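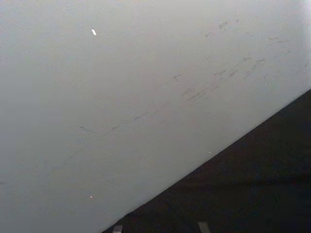
Blagoje Kelmendi asked whether the scuffing should be treated as a cleaning matter or a refinishing matter, and said that at Stutport the same question had been left open until the surfaces were past saving. The point was accepted. This entry records the condition of the pale surface and the steps agreed on Friday.

Condition. The marks are gray and run mainly in one long, broken band, roughly parallel to the straight edge. The band becomes denser toward one end, where short scratches and smudges overlap. There are fainter smudges away from the band, and one short separate mark. The rest of the surface is smooth, matte, and even in color. Material not yet confirmed: paint or laminate. The Kendundale purchase file should settle this, and no solvent is to be used until it does.

Method. Work begins at the lighter smudges and moves to the dense end last.
Step 1 – Dry microfiber cloth, light pressure, 10 strokes in one direction.
Step 2 – Cloth dampened with water and a little dish soap. Wipe, rinse, and dry. Wait 15 minutes before judging the result, as a damp surface hides fine scratches.
Step 3 – Soft white eraser on whatever is left. Stop if the matte finish starts to shine.
Melamine sponge is not approved for this surface. It took the finish off the Jolanik shelf in July, and the patch still shows under the ceiling lights.

Recording. Transferred material and true scratches are to be entered separately. A fingernail drawn across the mark is enough to tell them apart in most cases. Where it catches, write "scratch" and leave the mark alone. Please do not write "worn," which has been used in this notebook for at least two different things.

Kelmendi also raised the matter of sliding. His view is that a band running alongside an edge points to items being pushed along it, and he would like everything lifted and set down from now on. I have no evidence either way, but the rule costs us very little and is adopted for this bench area. Felt pads (18 mm) are in the second drawer under the Dumitrescu label. The 63 mm pads are too wide for our trays.

Open items: purchase file; replacement white erasers; decision on refinishing, to be taken after Step 3 and entered on the next page – initials required.

Last updated: Friday, 3:15 p.m.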